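Recording Sink Demonstrations for a Humanoid, Start to Finish

by Nahom Berhe

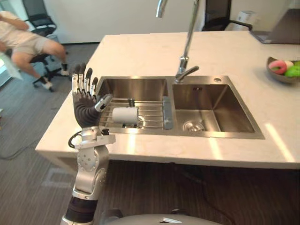

Predis Bench Notes, Issue 12

These are the steps we use at the Prernstead site to collect kitchen demonstrations with a five-fingered hand. They assume your teleoperation link already works and that you can open and close the hand without faults. If you are still fighting with that, go back to the setup notes first.

1. Pick one task and write it down

Write the task as a single sentence with a start and an end. Ours for this round was "pick up the white roll from the rack in the left basin and set it on the counter." Put the sentence at the top of the session log. Every episode in the session gets that same label, word for word. If an operator wants to try something else, such as moving the toy donut out of the bowl, that is a new task and a new log.

2. Set the counter

Put the rack in the left basin and leave the right basin empty. The roll goes on its side on the rack. The bowl stays on the counter to the right of the sink as clutter. Keep it in for most of the session and take it away for the last part, so the model gets both.

Do not clear the room. People can sit and work behind the counter while you record. A policy trained only on a bare room did badly for us the first time there was a chair in view, and we threw out most of Iltardale, our first data set, over it.

3. Choose a start pose

Start with the hand upright beside the near left corner of the sink, palm toward the basin, fingers straight up. The hand is clear of the faucet from there and the thumb has a short way to travel to the rack. Save the pose as a preset. Vary it a little from one episode to the next -- a few degrees at the wrist is enough.

Check the cable at the wrist before each block. It should have enough slack for the wrist to turn fully both ways. Check the floor cable too, and keep your feet off it.

4. Record

Press record, wait one second, then move. Go slower than feels natural, but don't stop halfway to think. Long pauses teach the model to pause. When the roll is on the counter, open the hand, back it off, wait one second, and stop the recording.

If you drop the roll, you have two choices. If it lands somewhere the hand can reach, pick it up and finish, then tag the episode "recovery." If it doesn't, stop and tag it "fail." Keep both kinds.

5. Move the roll

After every five episodes, change where the roll lies on the rack. Left end, right end, turned at an angle. New operators forget this more than anything else and come back with an hour of the same grasp.

The steel reflects the overhead lights, so do part of the session with half of them off. Note the change in the log.

6. Review the same day

Watch every episode at double speed. Delete the ones where the link dropped or the wrong label was used. We recorded 500 for this task and kept 304 after review, and the loss was mostly from a bad afternoon with the link. The first usable policy came from those. For a task with two objects, plan on 1000.

7. Export

Run the export script from the Wannasri folder with the log file in the same directory. It will refuse to run if any episode has no tag. Fix the tags by hand -- don't use the autofill option, which marks everything as a success.

Copy the finished set to the shared drive and write the episode count on the Monday sheet.

We use cookies to remember your settings and to see which pages are read. Accept all / Manage cookies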